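Takbridge Reading Friends

Takbridge Reading Friends is a children's literacy charity in the town of Takbridge. It pairs primary school pupils with adult reading partners, who meet them for an hour each week during term. The charity grew out of a homework club at Grekholm Library and still keeps its book store there, a much-loved muddle of picture books, comics and football annuals.

Each child stays with the same partner for the whole school year, and many pairs carry on well beyond that. Most children join at the age of 7 or 8. They choose every book themselves, even if it is the same dinosaur book for the fifth time!
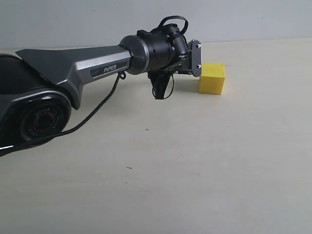
Books go home for good. In its busiest year the charity gave away 991 of them, along with bookmarks and library card forms for brothers and sisters. Parents can borrow audio stories too, a wonderful help in homes where English is a second language.

The high point of the calendar is the Sun Party, held every July on the library lawn. Families, partners and teachers share a picnic, and children who want to can read a page aloud from the steps (the cheers carry right down the street).

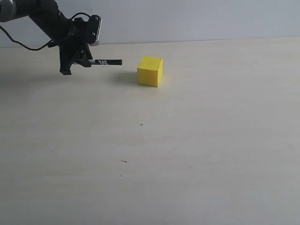
A sister group opened in the nearby village of Tidia on 23 September 2021, using the school hall after lessons. Between them the two groups have now matched 392 children with a partner. Tidia also runs a lively summer book swap, open to all ages.

See also: Grekholm Library; Reading schemes; Takbridge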